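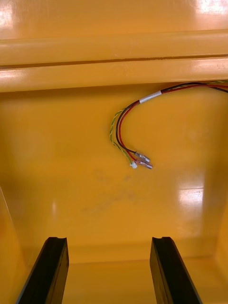 Up at 6. Kettle on, two slices of the Brotberg loaf, the last of it. Down in the workshop before the heating had come on, which made for slow fingers until the second mug.

Today's job was wiring on the Boros housings, the yellow-orange ones. I had put it off twice in favour of paperwork. The drawings came from Ysaline Aubert last month and are good drawings, but they were made for the older housing with the straight lip. The present one has the thick ledge with the groove running along it, and the harness comes out from underneath that ledge at the right-hand end, a place you can get at with one hand and not see, or see and not get at.

Notes on the harness, for my own use later. Red and black run together, with the white label sleeve round the pair of them close to the first bend. The green-and-yellow striped wires are twisted and take the outside of the curve. The terminals are metal crimps with translucent collars. Ysaline's sheet gives the earth pair the same length as the supply pair. With the twist in it, the earth pair takes the longer way round, so the same length is wrong on paper and comes up short on the bench. I have pencilled a correction on my copy and will send her the figure when I have measured it on more than one housing.

Did the first unit by 10. Pull test on the crimps by hand, then with the spring balance, no movement on either. Continuity good from the label end to the terminals on every conductor. I still do not like the sleeve position. It sits where the bundle wants to bend, and a stiff sleeve on a bend pushes the strain to its two edges. Moving it back under the ledge would put it out of sight, and then there is no use having a label. Moving it forward towards the terminals would do, if Boros will accept it. Wrote that down as query 2 on the sheet. Query 1 is still the question of the lip and has had no reply.

Girish Pandey rang at 11. He wanted to know whether the batch could go on the Wamside van, and I told him that depended on how many there were in the batch. He said 21. The order says 343. We agreed that one of these was the whole order and the other was the first delivery, and that neither of us was sure Boros knew that. He is going to ring them. He also asked whether I had finished with his crimp tool. I have not, as mine is still leaving a faint ridge down one side of the barrel, and I said so.

Lunch was soup at the bench, on the paperwork side, with the lid on between spoonfuls. Rain on the skylight, which meant moving the lamp. The glossy plastic is a nuisance under a bare bulb. It throws a white spot back from the top surface, and the front of the ledge lights up all along its rounded edge, so the groove reads as a scratch from one angle and vanishes from the next. I turned the lamp to face the wall and worked by what came back off the whitewash. Much better. Should have done it years ago, and have now written it on the inside of the cupboard door.

Afternoon: second unit, then the third. The second went badly. I had the striped pair untwisted too far at the end and had to cut back and start again, leaving very little to spare. It passes, but I have put it to one side with a tag and will not send it until I have slept on it. The third went in cleanly and quicker than the first. The trick, such as it is, is to let the bundle hang loose against the back wall for a minute before touching the terminals, so that it finds its own curve — forcing it round by hand only stores up a kink under the ledge.

Looked at the Lurkano cable clips again. They hold well on a matt surface. On this finish the adhesive lets go overnight, wiped down or not. I have stuck one to the scrap housing with the date on masking tape and will look at it at the end of the week. If it drops I shall ask for a screw boss to be moulded in, and Boros will say the tool is already cut.

Swept up at 5. Offcuts of the striped wire into the copper tin, the rest into the bin. Ordered more terminals, the same size, and a second reel of sleeve in case they say yes to query 2. Email to Ysaline half written and saved. Still to measure: the earth pair on the fourth housing, and the distance from the sleeve to the first bend.

Bread needed. Also lamp bulbs, and return Girish's tool when the new die arrives.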